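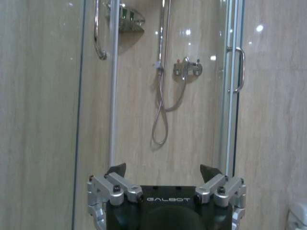

Water rates up in Plosorberg from Jan. 1

2020-12-22

Plosorberg households will pay more for water in the new year, after the town council voted late last night to raise the base rate by 9 percent. First increase in six years. Meeting ran well past its slot.

The money goes to the Maldonado Street main, which burst twice in December and left 753 homes without service. Repairs are being done by Grirent, the contractor. Work should take roughly 60 days, weather permiting.

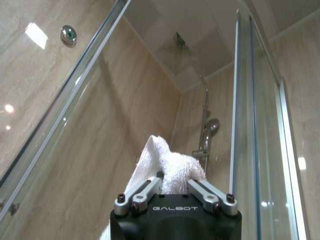
A white towel. Hotels and laundries are among the heavier users in town.

Guest houses in the Prerker district asked for a delay - turned down. They get a smaller winter surcharge instead, and can spread the first bill over three months. Low income households can apply for a credit at the town hall, forms at the front desk or by mail. 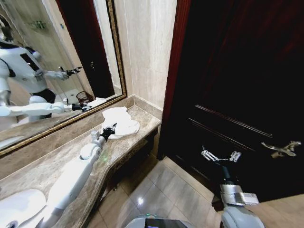
A bathroom counter with a stone top and a framed mirror.

Low pressure is still likely on upper floors untill the new pipe is in. Bottled water pickup stays open at the fire station, 900 cases left as of this morning - bring a bill with your address.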